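Coiling and storing cables and tubing: your questions

I run the supply shelf at Pirihi, a shared workshop in Jultcombe, and I get asked about the peg table more than anything else in the building (yes, more than the coffee machine!). So I've put my answers in one place.

Why pegs and not a drawer?

We had a drawer. It was called the drawer, and people sighed before opening it. With upright pegs you can see every coil from the door, drop one over the top and lift it off again with one hand. I'd never go back.

How big should I make my coils?

Big enough that the cable isn't fighting you. For thin stuff I wrap loosely around four fingers, two or three loops for a short piece, and let it tell me when it's too tight. If it springs open the second you let go, start again a bit wider. Thicker tubing wants a lot more room, and if you squeeze it small you'll get a kink that never really leaves.

Do the colors mean anything?

Only what you want them to. I like having blue and green tubing in with the plain white cable because my eye goes straight to it when I'm in a hurry. At home I do it by length, and at Pirihi everyone would mutiny if I tried that, so I don't.

Do I put a coil on a peg or lay it next to one?

On the peg if you can! Laid flat beside it is fine for a minute while you're sorting, but loose coils wander, and their ends find each other. I sort first, then go along the row and hang things up as I reach them.
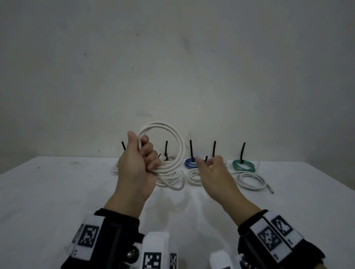
Thierry Marchal wrote in to say that he tapes the loose end down before he hangs anything, and that he hasn't had two coils knot together since he started. Fair enough, Thierry. I find tape leaves gunk on the clear tubing, so I use a little paper twist tie, but on white cable I'd say go for it.

What are the pegs set into?

Ours came as a kit from Bruris, and the tall ones are 136 mm. The short ones are meant for small loops, although mine mostly end up holding whatever I've just picked up and haven't thought about yet.

What if a coil won't lie flat?

Flip it over and look at which way it wants to turn. Nine times out of ten I've wound against the natural curl. Let the whole thing out, run it through your hand once to get rid of the twist, and wind it the other way.

How long does a full tidy take?

Give yourself 60 minutes the first time, with music. After that I do mine on Saturday before we open and I'm done before the kettle is.

Can I take a coil home?

Offcuts, sure, help yourself. Full lengths get written on the sheet by the door, with your name where I can read it, please.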